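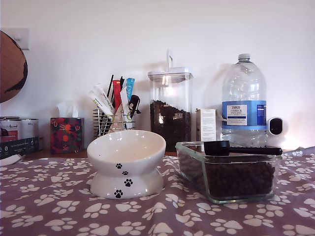
Le coin gamelle, version tissu à pattes. Je suis fan !

Petit fil sur le coin repas du chat, parce que j'ai enfin trouvé une organisation qui me plaît et que j'ai très envie d'en parler 🐾

Déjà, le tissu mauve. Un coupon trouvé au marché d'Oltdale, des petites pattes blanches partout, je l'ai vu de loin et je savais qu'il repartait avec moi (70 centimes de fil pour l'ourlet et une soirée de couture, c'est tout !).

La gamelle surélevée en céramique blanche, ensuite. Le plat est incliné, le pied se resserre au milieu, et il y a cette ligne d'empreintes noires qui descend sur le devant. Issa mange la tête moins baissée et je la trouve bien plus tranquille à table.

Les croquettes, je les verse dans un plat en verre rectangulaire. Oui, un plat à gratin chez moi. On voit le niveau d'un coup d'œil et la pelle noire à long manche se pose en travers, toujours sous la main. J'adore ce détail !

Je remplis le plat le soir, vers 19 h, avec un sac de 700 g entamé que je referme bien. Le reste de la réserve est dans le grand bocal transparent à couvercle blanc, juste derrière.

Derrière, c'est le fond du plan de travail : boîtes en métal, mouchoirs à fleurs, sachets serrés dans le pot en grillage. J'ai pensé tout déménager et puis non — j'aime bien que le coin d'Issa soit au milieu de la vie de la maison.

Prochaine étape : un deuxième tissu pour alterner pendant les lessives. J'hésite entre un vert sauge et le même en bleu. Vos avis ? Et montrez-moi vos coins gamelles, je veux tout voir !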